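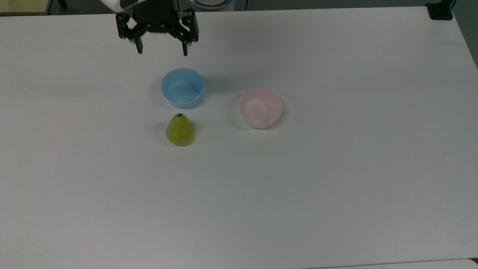 Kedadik Opens Second Dishware Line at Rivov Site, Moves Color Compounding In-House

RIVOV, September – Kedadik, a manufacturer of injection-molded household dishware, has started commercial production on a second molding line at its Rivov plant. The line makes bowls, cups and serving dishes in polypropylene and replaces capacity previously bought in from a contract molder. The investment also covers a color compounding cell, a new regrind loop and an extension to the finished goods store.

The second line was installed over the summer shutdown and ran trial batches for six weeks before release. It uses the same mold mounting pattern as the first line, so tools can be moved between the two without adapter plates. Mold changes are scheduled at shift handover. Cooling water for both lines is now supplied from a single closed circuit with a standby pump.

Sperling, the company's range of everyday tableware, is the first product family to be transferred. All round bowls in the range will be made at Rivov by the end of the year. The square serving dishes will stay with the contract molder until their tools have been reworked, as the present gate position leaves a witness mark on the outer wall that does not meet the revised surface standard.

Color compounding

Until now Kedadik purchased colored pellets ready for molding. Under the new arrangement, natural polymer is received in bulk and blended with color concentrate on site. Minimum batch size drops to 200 kilograms, which allows short runs for retail customers who order a single shade. Each batch is checked against a molded reference plaque under two light sources, and a retained sample is stored with the batch record.

"Shade variation between deliveries was our largest single cause of customer returns in the pastel colors," said Pushpa Joshi, operations director at Kedadik. "A stacked set of bowls shows a small difference very clearly. With compounding next to the press, we can correct a blend before the parts are packed. We expect the reject rate on pastels to fall by roughly 50 percent over the first full year, and we will publish the figure to our trade customers either way."

Sprues, runners and parts rejected for appearance are ground beside the press. Regrind is fed back only into the same shade. Material that has touched the floor or the machine bed is kept out of dishware and sold for non-food use.

Product changes

Three changes apply to Sperling bowls made on the new line. The foot ring has been widened to improve stability on smooth surfaces. The inner radius between base and wall has been increased so that a spoon follows the wall without a step. The draft angle has been adjusted to stop stacked bowls from locking together when they are put away damp. Outside diameters are unchanged, and existing lids fit both old and new bowls.

Item numbers remain the same. Cartons from the new line carry a suffix R after the batch code. Retailers who wish to avoid mixing old and new bowls in one display can request cartons by suffix through the order desk.

The care instructions have also been reworded. Bowls may be washed on the top rack of a household dishwasher and used to reheat food in a microwave oven. They should not be used under a grill or in a conventional oven. Strongly colored foods such as tomato sauce may leave a stain in the lighter shades, and the leaflet now says so.

Logistics

Finished goods will ship from Rivov and from the regional warehouse at Zollholm. Orders confirmed before 2 p.m. leave the same working day when the items are in stock. Customers currently served from the contract molder's store will be moved to Zollholm in stages and will receive written notice with new delivery references. Prices and payment terms for existing contracts are not affected.

About Kedadik

Kedadik designs and manufactures plastic dishware and food storage products for retail, catering and school dining. The company is privately owned. Molding, printing and packing are carried out at Rivov, with warehousing at Zollholm.

Color cards and sample sets of the Sperling range are available to trade customers on request from the Kedadik order desk.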